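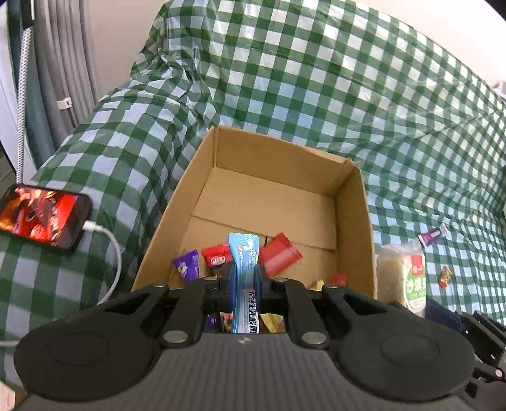
Sachets should go in last and upright, according to the packing desk at Skondura, whose reply came in before breakfast; anything laid flat under the flaps gets creased at the seal. They also want the mixed snack cartons kept under 2,320 grams, box included.

Packed from 7 a.m. with the carton on the green-and-white checkered sheet. The light blue stick packets are the awkward item. They are slim, slide between larger wrappers, and tip over as soon as a neighbor is moved. Tried them along the near side first, then in a corner. The corner held better. Purple wrappers have jagged ends that catch on other film, so I will keep those to the left from now on.

First carton for Drorkmont weighed 46 grams over. Took out 2 items and re-weighed: fine. Closing it took nearly 90 seconds on account of one flap that would not sit down. Latum's tape is narrower than the old roll and needs a second pass.

Still to do: ask Tănase whether the October order keeps the same box size. Print labels. Wash the checkered sheet.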